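Course handout 7: Packaging and the shelf life of bread
Lecturer: Bożena Kaczmarczyk
18 Jun 2024

In the last lecture we spoke about why bread becomes stale. Please remember that staling and drying are two different processes. Bread can become stale also when it loses no water, as the starch slowly returns to a more ordered form. In the refrigerator this goes faster than at room temperature.

Today we look at the wrapping. A paper bag lets moisture pass, so the crust stays crisp but the crumb dries. A plastic film keeps the moisture inside. The crust then takes water from the crumb and becomes soft, and mold has better conditions to grow.

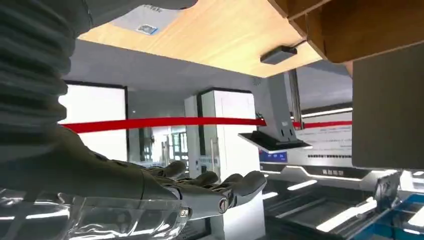
Fig. 1. Clear plastic cover, wrinkled and glossy (bottom left).

Film should not be closed over warm bread. The steam condenses on the inner side, and the wet places are usually where mold starts. For the Fulbridge rye loaf we will compare three cases – paper, film, and film with small holes.

Before the lab please read the notes of Ngaio Grimshaw on water activity, page 34 to the end of the chapter. Bring your own table for weights. Write the weight before and after storage, and calculate the loss as percent of the first weight.

Lab is in room 241.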